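Field Report 2: The Open Day at Mtshali
Intro to Automation, spring section
Submitted by Maëlys Marty
Group members: Maëlys Marty, Vicente Medina, Capucine Marchal

1. Why we went

The assignment said to visit a workplace where a machine does something a person used to do, and to write down what we noticed before we looked anything up. Vicente wanted the car wash. Capucine wanted the airport. We went to the open day at Mtshali in Grisemstead because it was free, it was on the bus line, and the flyer promised lunch.

Lunch was a granola bar. I mention it now so it doesn't color the rest of the report.

Mtshali builds picking stations for warehouses. A picking station is a robot arm and a bin of mixed goods, and the job is to get one thing out of the bin without disturbing everything else too much. Their biggest customer is a mail-order company in Clandlow that keeps 1245 different products on its shelves, and that number came up often enough during the day that Capucine started mouthing it along with the guide.

2. Arrival and safety talk

We signed in at 9:30 and got visitor badges. Mine said "Marty Maëlys, Press," and I did not correct it. There were 40 of us, split into two groups by which side of the coat rack we happened to be standing on.

The safety talk was given by Ginette Barbier, who runs the test floor. It was short. Stay behind the yellow line, don't lean over the yellow line, and don't hold your phone over the yellow line, which she said is what everybody does after being told about the first two. Vicente's phone was over the line within four minutes.

3. The demonstration
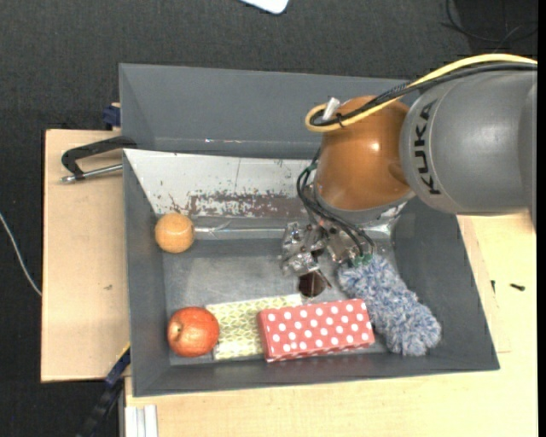
My part of the assignment was to look at how the station decides what to pick up first, so I planted myself near the demo cell and stayed there while the others wandered off to see the conveyor. I had expected rows of identical cartons, which I could have handled myself. What they put in the bin looked more like a gift basket assembled by someone in a hurry. There was a red apple, a red box with white polka dots lying partly on top of a green patterned one, and a shaggy blue, gray and white thing like a duster, touching the end of the red box. Solange Poulain, the engineer at the controls, told us the mix is chosen to be annoying. A box has flat sides and is easy to understand. An apple is round and bruises. As for the fluffy one, she said the software has trouble deciding where it ends, and I have to say I sympathize.

The order of picking is mostly a matter of scores. The software proposes a lot of possible grips, gives each one a number, and tries the best. Anything lying under something else gets marked down, so in a pile like that one the polka dots should outrank the green box. I asked whether the score takes into account how much the item costs. Solange said no, and then wrote something on her hand.

4. What we asked

Our worksheet required three questions from each of us. These are the ones that got usable answers.

How many tries does it get? Up to three per item. After that it skips to something else and comes back later, the same system I use for calculus homework.

How do they test it? They log picks. The run before the open day was 1044 attempts over two shifts, with a person refilling the bin by hand. Vicente asked who has that job. Ginette said it rotates, in a tone that ended the topic.

How fast does it have to be? The Clandlow customer wants roughly 800 picks an hour from a pair of stations. We asked if the demo was running at that speed. It was running at "open day speed."

What happened to the people who did the picking? We asked this one twice, to two different people. Solange said most of them moved over to packing and returns. The sales rep said "great question" and offered us pens. We have put both answers in the appendix, along with a pen.

5. What we got wrong

Before the visit, each of us wrote down a guess about what would be hardest. I said heavy things. Vicente said small things. Capucine said "bags," and was told by Solange that bags are indeed terrible, particularly clear ones. She has brought this up since.

I also assumed the arm would be the interesting part. By the end I was mainly watching the pile, because every pick changes what is reachable next. Our sketch from the first week shows a bin where nothing ever moves except the item being lifted. We will redo it.

6. Left to do

Capucine is typing up the conveyor notes, which she took on the back of the flyer. Vicente has written to Solstead, the other company on our list, to ask about their open day in July. I still owe Ginette the visitor badge.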